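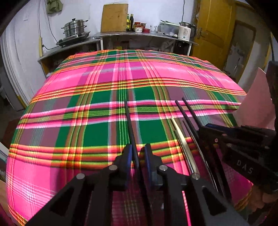
Hand-held grippers over a plaid blanket, with a kitchen counter behind.

Zoditz Publishes Practice Guide for Hand-Held Gripper Recording in Homes

BRURNILEN - Zoditz today released a practice guide for teams that record household work with hand-held grippers. It covers consent, set-up, safety near kitchens and the handling of recordings used to train home robots.

The guide is free to download and applies to all Zoditz field work from March. Partner teams at Masson and Wurine have adopted the same text.

"People let us into the rooms where they cook and sleep," said Milagros Navarro, head of field standards at Zoditz. "Our operators asked for one set of rules they could read before the first visit, and we wrote it with them."

Under the guide, every adult in the home must agree in writing before recording begins, and any of them may stop a session at any time without giving a reason. Operators must agree with the household on which rooms may be shown. Mail, medicine labels and family photos are to be put away or covered first.

Where a bed and a stove share a room, burners must be off for the whole session. Bedding stays clear of cooking equipment, and cords are kept out of the operator's path. Finger pads are cleaned between homes. Long or pointed attachments may not be used while a child or pet is in the room.

The guide also sets limits on soft goods such as blankets, sheets and towels. Operators should use the household's own items only with permission and must report any snag or tear the same day - even a small one.

Nearly 200 operators commented on the draft. One change they requested was a fixed rest break after each hour of recording, which is now a requirement.

"Holding two grippers at arm's length is tiring work," said Reynaldo Baluyot, a lead operator in Brurnilen. "The break used to depend on who was running the session."

Households may ask for their recordings to be deleted up to the point of release. Requests go to Viorica Rusu, data steward, who must confirm each deletion in writing.

Zoditz will hold an open question session on Tuesday at 2 p.m. at its Brurnilen office.

Media contact: Bohdana Shevchuk, Zoditz press office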